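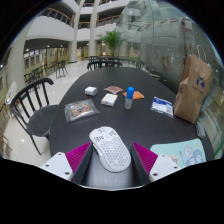

Honeycomb mice: do the holes fill up with crumbs?

rabia_keys
Wednesday, March 21, 2018
Thinking of getting a white mouse with the honeycomb shell for my desk at work. I eat lunch there most days, biscuits included. Does muck get inside? My old Niswood has a solid shell and I've had it 3 years without opening it.

Sherif E.
Yes, it gets in. Mine had a fair bit of biscuit dust in it after a few months. A hand blower shifts most of it. Don't use a wet cloth, as it pushes the dirt down the holes.

nmorin56
I don't agree with Sherif. I've used one since July and there is nearly nothing inside. Keep the food at the other end of the table and it's fine.

Sherif E.
Depends what you eat. Mine sits next to the snacks all day.

tallowby
The dust bothers me less than the feel. The edges of the holes annoyed my palm for the first week, then I stopped noticing. White shows finger marks round the holes — a cotton bud gets them off.

rabia_keys
Do you have to take the shell off to clean it properly?

tallowby
I did once. The screws on mine were under the feet and the feet didn't stick back down well. I'd leave it shut.

nmorin56
Same here, leave it shut. Or keep the Niswood if you're going to eat over it.

rabia_keys
Fair enough. I'll order the white one and move the biscuits.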